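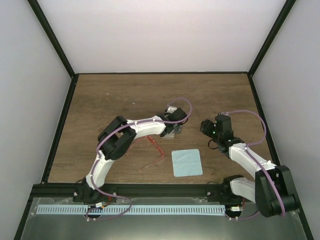
Folding Small Cloths So They Stay Folded

There is a drawer in my kitchen where square cloths go to lose their shape. For years I folded them the way my mother did, which is to say quickly and while talking to someone else, and by the weekend the drawer looked like a nest. These tips are what I do now. They work for cleaning cloths, napkins and those thin dish squares that arrive in packs far larger than any household needs.

Start flat

Lay the cloth out on a bare table before you fold anything. A cloth with a few crumples in it is fine, but a crumple you fold in on Monday will still be there when company comes. Put your palm in the middle and push outward to each edge, then give the corners a small tug. It takes 9 seconds. I have timed it, for reasons that say more about my evenings than about laundry.

Use a table, and skip the bed. A mattress gives under your hand and you end up ironing a hill.

Thirds beat quarters

Folding in half and then in half again is quick, but it leaves all the raw corners on one side, and they fan out the moment a drawer opens. Try this:

Fold the near third away from you.
Bring the far third down over it.
Turn the strip so a short end faces you.
Fold that end to the middle, then once more to close.

You get a small fat packet with most of its edges tucked inside. Thin cloths will hold it all week. Waffle weave sulks, and may need a book on top overnight.

File them upright

Stand the packets on edge in a shallow box, folded side up. My box is a Bondow drawer insert that cost more than the cloths did. A shoebox lid does the same job and asks for less dusting. Leave a finger of space at one end - if you cram the row, pulling one out brings up its neighbors.

Color by job

Blue for glass, yellow for the counter, anything gray for the floor. A reader, Shoaib Warraich, wrote to tell me he sorts his by room instead, and that his system has survived two teenagers. I would like to see the teenagers.

Before they go back in

Wash cloths without fabric softener, as it leaves a coating that makes them slide around on spills like skates.
Dry them all the way through. A damp one in the middle of the row will tell on you by Thursday.
Snip loose threads with scissors. Pulling is how I lost the good one in January.

Any cloth that has been used on the oven goes in the garage and doesn't come back.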